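Drarnby Community Supper Group
Minutes of the general meeting

Date: April 28, 2023
Present: Ea Brøndum (chair), Unnur Ingvarsson (minutes), Ditte Bach, Kwaku Alhassan, Mebrat Mekonnen, and members as per the sign-in sheet.
Apologies: none received.

1. Minutes of the last meeting

Read and accepted with one correction. Under item 4, "the Bech ovens" should read "the ovens on Bech Street." Unnur will correct the posted copy.

2. Report on the spring supper

Ea reported that 97 people ate at the spring supper and that 112 tickets had been sold. Members who could not come were offered a refund. Most left the money with the group. The lentil soup ran out before the second seating and the late tables were given the barley soup. Kwaku asked that the sign at the serving table be changed as soon as a soup is finished, as people were still asking for lentil at the end of the line.

The hall was left in good order. A blue casserole lid and a child's raincoat are still in the coat room. 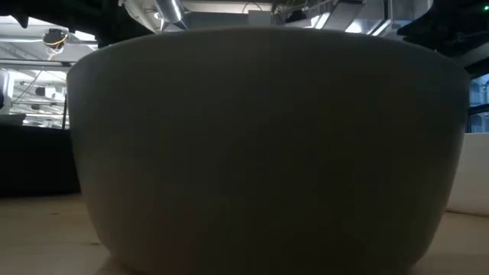 Unnur Ingvarsson

3. Bowls and dishes

Ditte went over the state of the dishes. The soup bowls bought secondhand in the group's first year are chipped and she would like to stop using them. She had prices from two suppliers. Nallberg is cheaper per bowl but sells only by the full case and charges for delivery. Mikmont will sell any number and will hold the same pattern for reorders.

Discussion followed. Mebrat preferred a wider bowl that can also be used for salad. Kwaku was concerned about stacking height in the cupboard under the stairs, where the middle shelf cannot be moved. Ditte said she had measured the shelf and the wider bowl would go in if the stacks were kept short.

One member asked about paper bowls. The group voted against these two years ago and there was no wish to reopen it.

Moved by Mebrat, seconded by Kwaku: that the group buy 80 bowls from Mikmont in plain white. Carried, one against.

Action: Ditte to order. Chipped bowls to go to the garden club for seed trays, if they want them.

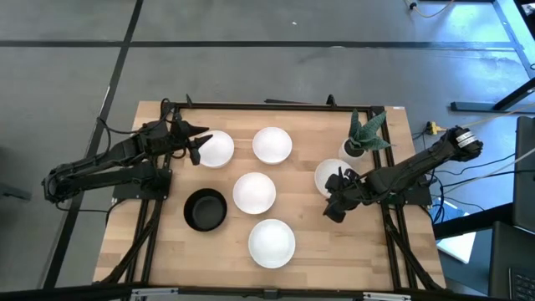 Item 3. White bowl at the upper left of the table.

4. Summer supper

The summer supper will be held in July, outdoors if the weather allows. Ea has asked for use of the lawn and is waiting for an answer. If it rains we will use the hall with two seatings, as in spring.

Menu was discussed at some length. Agreed so far: cold cucumber soup, a bean salad, flatbread, and berries. Kwaku offered to make his groundnut stew again. It was agreed that the stew would have its own table and its own ladle, with a clear nut allergy notice, and that nothing else would be served from that table.

Mebrat will ask the bakery whether it can supply flatbread on the day. If it cannot, the dough will be made in the hall kitchen the night before, and she will need 6 people to help.

Ticket price to stay the same. Children under five free.

5. Kitchen

The left-hand sink is draining slowly again. Ea has told the hall office. Until it is fixed, please rinse in the right-hand sink only and scrape plates well first.

The large stockpot has a loose handle. Kwaku will take it home and see whether the rivet can be replaced. It is not to be used in the meantime.

Ditte asked that tea towels be taken home for washing by whoever is on the closing shift. At present they are being left on the radiator.
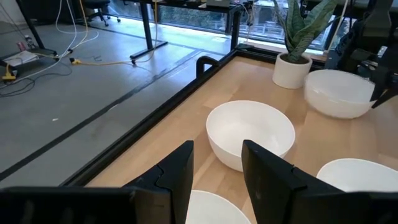

There was also a request for more hooks by the back door. Mebrat has some left over from her own hallway and will put them up before the next cooking day.

6. Any other business

A member asked whether recipes could be shared after each supper. Unnur is willing to type them up if cooks will write down their amounts. Kwaku said he does not measure but would try.

The key to the dry goods cupboard is missing. Would everyone please check their pockets and bags. The spare is with Ea.

7. Next meeting

To be set once we have an answer about the lawn. Ea will write to members.

Meeting closed at 8:40 p.m.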